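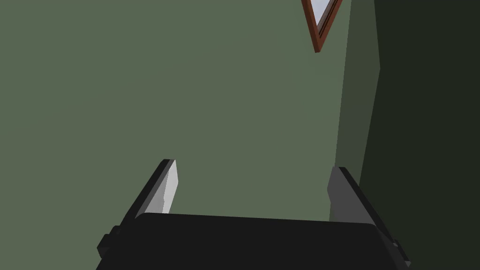 The simulator says yes, my garage says we'll see

20/06/2022

I have a rule about simulators, which is that I believe them the way I believe the serving size on a bag of chips. So it is a little embarrassing that I've spent most of this month inside one.

If you've followed the arm project since winter you can skip this paragraph. I'm building a small tabletop arm with a two-finger gripper, partly in my garage and partly at Korngate, the shared workshop across town that has the good drill press. The arm is a secondhand Dahlgren with one replaced joint. The gripper is my own drawing. The plan was to cut metal first and think later, and then I priced the metal.

Hence the simulated room. The walls are a flat sage green with no texture at all, and there's a picture hanging up there in a reddish-brown wood border. I've been looking over the back of my own gripper at those walls for more evenings than I'd like to admit. Fingers open, nothing between them, and a great big wall to look at.

What I was after was the view. The camera is going to sit behind the gripper, and every write-up I've read on camera placement claims you can mount it almost anywhere back there and "calibrate later." I don't buy it. The housing eats the bottom of the view. You can check that for free in a simulator, and it's one of the few things I'd trust a simulator to tell me, provided the dimensions you typed in are the dimensions you end up building. Mine were off by the thickness of a mounting plate until last week.

The finger pads were the other thing. One inner face comes out almost white and the other a medium gray, and I like how strongly the pale one stands out against the wall. Easy to find by eye, and I'd guess easy to find by software. But the light in there is perfectly even on the big wall, and my garage has one tube over the bench and a window that faces a hedge. I'm not going to plan the vision code around a wall that never gets dusty.

Now for the part I'm grumpy about. I ran 1000 practice grasps overnight on a plain block, mostly because the Hundia software makes it so easy to type a one and three zeros. It gave me a success rate so good that I went looking for the mistake. Found it, too. Friction on the pads was set to a value that I can only describe as glue. I put in something closer to the rubber sheet I've got on the shelf and ran it again, 1592 tries this time, and the number came down to something a reasonable person might believe. I'm leaving the rate out of this post on purpose. Somebody will quote it back to me in July when the real one can't hold a bar of soap.

People on the Hundia forum like to say that simulation saves you time. Maybe. So far it has moved my time from the bench to the desk. I've filed no burrs and broken no taps, true. I've also spent a whole Saturday's worth of hours spread over the week finding out why a finger passed through a table (the collision shape was switched off, and the switch is in a menu called Display — who puts it there?).

What it has settled, for me at least:

The fingers stay as flat plates. I had a curved version and it looked great and gained nothing that I could measure.

The small brackets on each side of the housing stay too. I wanted them gone. Then I tried routing the cable without them, on paper, and put them back.

The camera goes up higher than I first drew it. How much higher I'll find out with a clamp and a scrap of wood, the old way.

What it hasn't settled is anything to do with backlash, sag, warm motors, or whether the Balmont controller board will put up with the cable run I have in mind. The board is sitting in its box. The seller swears it's fine over long cables. The data sheet is silent on the subject, and I've been down that road before with a different board and a very small puff of smoke.

So the metal is ordered, four plates, two of them spares, because I know how I drill. I'll cut at Korngate if the press is free and do the rest at home. The simulated gripper stays on the laptop next to the bench, mainly so I can compare the camera view side by side when the real one is bolted on. If the two match I'll say so here, and I'll be mildly annoyed about it.

A couple of you asked for the model files. Not yet. The mounting plate is fixed but the left finger and the right finger still have different hole spacing in the drawing, and I'd like to know why before I hand it to anyone else.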